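HOUSEHOLD RECORDS AND THE STUDY OF DAILY LIFE
Unit 4: Reading the Probate Inventory
Course handout, Department of Social History
Prepared by Zubaida Rizvi; revised by Volkan Dağdelen

Purpose of this unit

Students have so far worked with parish registers and tax rolls. Unit 4 turns to the probate inventory, a list of movable goods drawn up after the death of a householder. By the end of the unit, students should be able to read a short inventory, identify its parts, and state what kinds of goods it is likely to leave out.

4.1 What an inventory contains

An inventory normally opens with a heading that gives the name of the deceased, the place of residence, and the names of the appraisers. The body lists goods with a value beside each entry. In the Sernholm series the entries are grouped by room; in the smaller Goltton series they are grouped by kind, with livestock first and clothing last. A closing section records debts owed to the estate and debts owed by it.

Land and buildings are excluded from both series. A householder with few movable goods may still have held a good deal of land, and the inventory total must not be read as a measure of wealth unless it is checked against the land register.
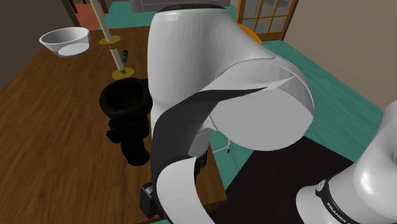 4.2 The appraisers

Appraisers were usually neighbors. They were expected to know local prices, and many of them served more than once. Birsen Güler's study of the Sernholm appraisers shows that a small group of men handled most of the estates in the upper parish, and that their valuations of bedding and pewter hardly changed over a generation. Students should be careful with such figures. A steady value may reflect steady prices, or it may reflect the habit of the person holding the pen.

Where two appraisers disagreed, the clerk sometimes entered both values and struck one out. The struck value should be transcribed and placed in square brackets.

4.3 Tables, boards, and trestles

The word "table" causes more difficulty than any other in the series. In early entries a table is often only the top, and the supports are listed apart as "trestles" or "a frame." An entry reading "one table with the frame" therefore describes a complete piece, while "one table" may not. The word "board" can mean the same thing as "table," a shelf, or a length of sawn timber kept for later use. Context within the room is the best guide. A board listed beside benches was probably used for meals, and a board listed in a barn probably was not.

Müzeyyen Dönmez proposed in 1973 that the shift from "board" to "table" in Sernholm followed the arrival of joined furniture. Her argument is set out in the course reader and will be discussed in seminar.
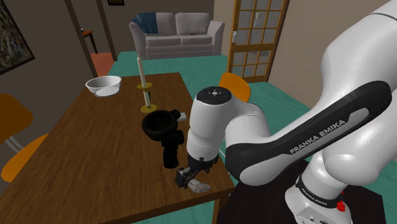 4.4 Linen and small goods

Linen was counted by the pair or by the dozen and was often kept in a chest away from the room where it was used. Small goods of little value were commonly gathered into a single entry such as "other lumber" or "things forgotten." These entries should be transcribed in full. They should not be assigned to a category in the database.

Items left out altogether include food for immediate use, children's clothing, and goods that a widow claimed as her own. Absence from an inventory is weak evidence of absence from a house.

4.5 The transcription sample

The full database holds 3000 inventories, of which 600 have been transcribed to the standard required for this course. Each student will be assigned 30 entries from the transcribed group for checking and one untranscribed document to complete. Spelling is to be kept as found. Expanded abbreviations are to be placed in italics.

Questions on the database should be sent to Ertuğrul Bayram.

4.6 Reading passage

The following passage is taken from a letter by a clerk of the Goltton court and should be prepared before seminar.
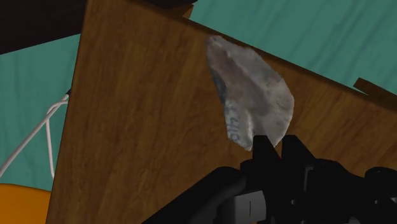 GOLTTON, March

Sir, I have received the list for the house by the mill and must return it to you unsigned. The appraisers have set down the goods of the hall and the kitchen but have passed over the upper chamber, the door being locked and the key with the daughter. I have asked that she attend them at nine in the morning. They have also put one price on the table and the benches together, and the brother desires that they be priced apart, as the benches are his. I ask that you allow the court until the end of the month.

Points for preparation:

Note which rooms had been valued at the time of writing.

Explain why the brother's request would affect the total.

Compare the clerk's use of "table" with the usage described in section 4.3.

Written answers of one page are due at the start of seminar.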